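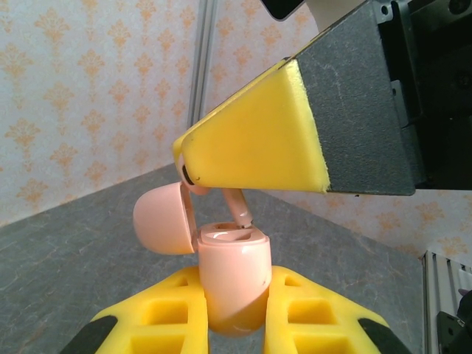 Latrice Haddad wrote that hers charge fine on one side and not at all on the other, and asked whether the case is done for or whether it can be saved. Her whole message is quoted at the bottom for anyone who joined after she sent it. Somkiat Bunnag answered her off list and told her to buy a new set. I would try a few things first. I've had the same trouble with two sets of stem-type earbuds, and both are still in use.

The usual cause is dirt on the contacts. On this style of case the buds stand in the wells with the stems pointing down, and the charging contact is at the bottom of the stem. Whatever is in your pocket gets in when the lid is open and settles at the bottom of the well, where you can't see it without a light. A very small amount of lint is enough to hold the stem up off the pins. The bud looks seated and the lid closes, but there is no contact.

What I do:

Take both buds out and set them on a towel. Mark which is left if yours don't have letters on them. Unplug the case.

Hold the case upside down with the lid open and tap it on your palm. Look into each well with a flashlight. If you see fuzz, use a dry wooden toothpick with the point broken off, and work around the wall of the well first. Leave the pins for last and go gently. They are spring loaded on most cases and they bend if you pry sideways. I bent one on my first try and had to coax it back with a plastic spudger.

Don't use a metal pick or a sewing needle. Don't use canned air held close up either. On my older case it pushed the lint down under the pin, and I spent an evening getting it out.

Next, dampen a cotton swab with isopropyl, squeeze it out against the neck of the bottle so it isn't dripping, and wipe the bottom of the well. The standard drugstore swab is too fat for the narrow part. The pointed ones sold for makeup fit. I bought a box of 500 from a seller called Lozano and have enough to last until I retire. Wipe the end of each stem with the same swab. If the metal there has a dull brown or green film, rub it with a white pencil eraser and wipe again.

Leave everything open for half an hour. Then put one bud in, close the lid, and wait to see if the light comes on. Then do the other.

While the buds are out it is worth doing the speaker openings too, though that has nothing to do with charging. Use a dry soft toothbrush and hold the bud with the opening facing the floor, so that what comes loose falls out. No alcohol on the mesh. Mayuree Onsri posted last July that she got liquid behind the mesh and the sound was muffled from then on, so take that as a warning.

Now the part Latrice asked about second, getting them out of the case. The glossy ones are hard to grip, and mine used to shoot across the room. I was pinching the bud by the round head and pulling straight up, and my fingers slid. What works for me is to steady the case upright in one hand, put the thumb of the other hand against the side of the head, and tip it toward the hinge before lifting. The stem comes up at an angle after that. If your skin is dry, a bit of something grippy on the fingertip helps. My mother uses one of those rubber thimbles for counting paper. A friend of hers put a dot of clear nail bumper on each bud, but then the lid wouldn't close all the way and she had to take them off again.

Putting them back goes the other way: stem in first, and let it drop the last bit. If you have to push, something is in the well.

On the lid. Latrice says hers has gone loose and flops. On a case with a hinged cap the hinge pin is usually thin steel in plastic, and I have not found a good way to tighten one. A loose hinge doesn't matter much as long as the lid still stays shut. If it won't stay shut, the buds can lift in your bag and stop charging, and that may be what she has. An easy test is to put a rubber band around the closed case overnight. If both sides are charged in the morning, the contacts are all right and the lid is the problem. In that case a snug silicone sleeve will probably do the job permanently. Measure the case first. I ordered a sleeve listed as fitting "all capsule cases" and it would have fit a soup can.

If cleaning doesn't help and the rubber band doesn't help, swap the buds if the wells are shaped to allow it. Many aren't, so don't force it. If the same bud stays dead in either well, the bud is bad. If the fault stays with the well, it's the case. Some sellers will sell you one bud or an empty case and some won't, so write and ask before you pay for a full set. Have the model number ready. On mine it is inside the lid in gray print, and I had to take a picture with my phone and enlarge it to read it.

Scuffs, which Daranee Wongsuwan asked about in the same thread: on shiny plastic, a pale mark is often paint or plastic from whatever the case rubbed against, and a damp cloth with one drop of dish soap will take it off. If your fingernail catches in it, it's a scratch, and it's staying. I tried toothpaste on a scratch once and got a dull patch bigger than the scratch.

I haven't tried any of this on the flat cases where the buds lie on their sides. Somebody else will have to speak to those.

Lamai Sukprasert has the list of cleaning supplies that went around before, and I believe it's in the archive as message 911. The Zasbridge wipes on that list are fine for the outside of the case, but they leave lint of their own, so I'd keep them out of the wells.

Latrice's message follows.

> From: Latrice Haddad
> To: Small Repairs list
> Subject: Earbud case, one side not charging
>
> Hello all,
>
> I have a set of the little wireless earbuds that come in an
> upright case with a flip top. I have had them a little over a
> year. They were a Clurnuvlow store brand, so there is no
> repair counter to take them to, and the store has stopped
> answering my emails.
>
> For the last 3 weeks the right one has been dead every
> morning. The left is always full. The light on the case comes
> on when I plug it in, so I know the case itself is getting
> power. If I take the right one out and put it back several
> times it will sometimes start charging, and then I don't dare
> touch it.
>
> I have wiped the outside. I looked down the holes but it is
> dark in there and I couldn't tell what I was looking at. Is
> there a safe way to clean the bottom? I don't want to poke at
> it and make it worse.
>
> Second question, and it may be a silly one. How does everybody
> get these out? They are very slippery and I have some
> stiffness in my hands, more so early in the day. I have dropped
> the right one on the kitchen floor more than once, so it could
> be that I broke it myself.
>
> Also the lid has gotten floppy. It used to snap and now it
> just sort of rests there. I don't know if that is connected.
>
> I keep the case in the bottom of my work bag with my keys and
> a packet of tissues, if that makes any difference.
>
> I would like to avoid buying another set. My nephew has the
> Zorkbridge ones and likes them, but they cost more than I want
> to spend on something I mostly use for the radio.
>
> Thank you for any help,
> Latrice

The tissues make a difference. Tissue dust packs down hard, so if that's what is in there, go around with the dry toothpick twice before you use the swab. And keep the case in a side pocket by itself from now on, or in a small zip bag if there isn't one. Please write back to the list and say which of these did it.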